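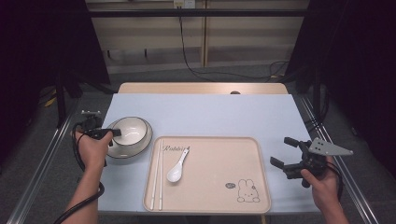 Minutes of the Tableware Meeting, Mastmont House

Residents > House Papers > Minutes > Dining Room

5 min read · 7 comments · 36 shares

Held in the dining room on 2018-04-18, after supper. The chair was the one nearest the radiator, and whoever sat in it was deemed to be in charge. Apologies were received from the second floor, who had a film on.

1. Minutes of the last meeting

Taken as read, although three people asked what was in them. The line recording that "all agreed about the forks" was struck out. The word "most" was put in, then "several".

2. Matters arising

The toaster is still at Semwal for repair. Semwal have been telephoned twice and were pleasant both times. The bread bin lid has come back without explanation and the meeting chose not to seek one.

3. The trial place setting

The meeting considered the setting now proposed for the small tables: a white bowl on a white plate to the left, and a beige tray beside it carrying two white chopsticks and a white spoon. The dark line round the rim of the bowl was thought smart. One resident said it made soup look as if it had been underlined.

There was a long discussion about whether the bowl should live on the tray. Those in favour pointed out that a tray is for carrying things and that a bowl is a thing. Those against said that with the bowl on board there would be no room for the spoon, and the rabbit would be covered up. The rabbit carried more weight than the minute-taker had expected.

Agreed: bowl and plate to the left, off the tray. Chopsticks together down the left side of the tray, spoon to the right of them. To be reviewed in May, when people have stopped being polite about it.

4. The rabbit

It was noted that the tray has a line drawing of a rabbit in the lower right corner and the word "Rabbit" printed near the upper left. A resident wished to know who the word was for. Another felt it was considerate, as the drawing is a simple one and might be taken for something else late in the evening. The ears were held to settle the matter.

A proposal that the tray should be turned round so that the rabbit faces the window was put and fell. It was pointed out that the word would then be upside down, and that we would be back where we started.

Agreed: the tray is laid with the word at the top. Anyone who finds this difficult may look at the word.

5. Purchase of further sets

Prices had been got from Histumell and from Zastitz. Histumell want 490 for the full order of trays, bowls, plates and spoons. Zastitz want less but can't promise the rabbit, and their letter spoke of "a comparable animal". The meeting was not reassured. The house fund stands at 2,757, of which a good part is spoken for by the boiler.

Agreed: order from Histumell. Seven in favour, two against, and one abstention on the grounds of not having listened.

6. Washing up

The question was raised of what happens to the chopsticks. At present they go into the cutlery drawer, where they roll to the back and are found by people looking for the tin opener. A jar was suggested, and then a tall mug. A box with a lid was suggested by someone who then admitted to owning one and wanting shot of it.

Agreed: tall mug, on the shelf over the sink. The box was declined with thanks.

Spoons are to be put away dry. This was in the minutes of the last meeting too, and of the one before — it will go on appearing until it is done.

7. Wiping down

The pale cover on the small table shows everything. It was suggested that this is the point of it. It is to be wiped after each meal by the last person to leave, and residents are asked not to linger in the hope of being second to last, or to leave in groups.

8. Any other business

Soup. Several residents asked whether, having spent an evening on the bowls, we might now have some. Referred to the kitchen rota.

Someone asked for the radiator to be turned down. The chair, sitting beside it, ruled this out of order.

Next meeting in May, same room. Bring your own mug, but not the tall one.

7 comments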